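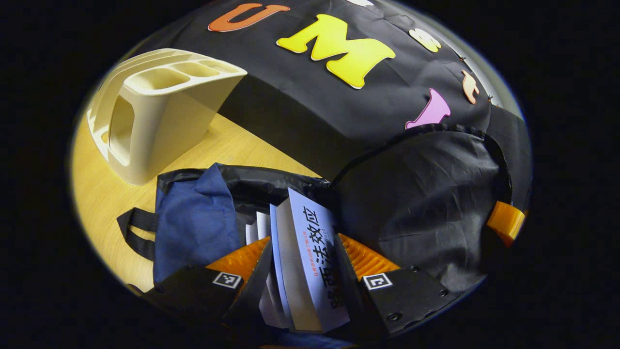

Adhesion of Craft Glues to Coated Nylon: Final Report
Group 4: Homa Hassanpour, Mizanur Bepari, Aaliyah Sawatzky
Advisor: Isabelle Cormier

1. Background

Woven nylon used for bags and covers usually carries a thin coating on one face. The coating sheds water and also lowers the surface energy of the fabric, so adhesives that hold well on cotton or paper often peel from it cleanly. Product labels tend to say "suitable for fabrics" without separating coated from uncoated materials. We measured the peel strength of three household adhesives on both faces of the same nylon.

2. Materials

The fabric was black nylon bought as a single roll from Dircombe. Strips were cut along the warp, 30 mm wide and 200 mm long. The second layer in each joint was 2 mm craft foam cut to the same width. The adhesives were a solvent contact cement (A), a water-based fabric glue (B) and a hot-melt stick (C).

3. Method

Each strip was wiped with isopropyl alcohol and left to dry for an hour. Adhesive was applied to a 100 mm length, leaving a free tail at each end for the grips. Joints were pressed under a flat steel plate and cured for 72 hours at room temperature.

Testing was done on the Sandhu bench tester in the materials lab, in a T-peel arrangement at a constant 100 mm per minute. The first and last 20 mm of each trace were discarded. We made 27 specimens on the coated face and the same number on the uncoated face, nine per adhesive in each case. Carter Robichaud calibrated the load cell before the first run and again after the last — the two readings agreed to within the resolution of the instrument.

4. Results

On the uncoated face, adhesive A gave a mean peel strength of 396 N/m. In most of these specimens the foam tore before the bond separated, so the figure is a lower limit for the adhesive itself. Adhesive B gave 271 N/m with failure mainly in the glue layer.

On the coated face every adhesive was weaker. A kept a little over half of its uncoated value. B and C both failed at the coating, leaving the nylon clean, and C was the more variable of the two. Two C specimens came apart while being mounted and were recorded as zero.

5. Sources of error

Glue was spread by hand with a plastic card, and layer thickness was not measured. Hot melt cools quickly, and the far end of a strip was often partly set before pressing. The lab heating is switched off on Sunday, which lowered the cure temperature for the last batch.

6. Further work

Flat strips do not represent a bond on a curved, flexing surface. A repeat with the joint wrapped on a mandrel would be more useful for bag decoration. Stitched joints should be included as a reference, together with a light abrasion of the coating before gluing. The remaining fabric and the raw traces are in the cabinet next to the tester, in the folder marked November.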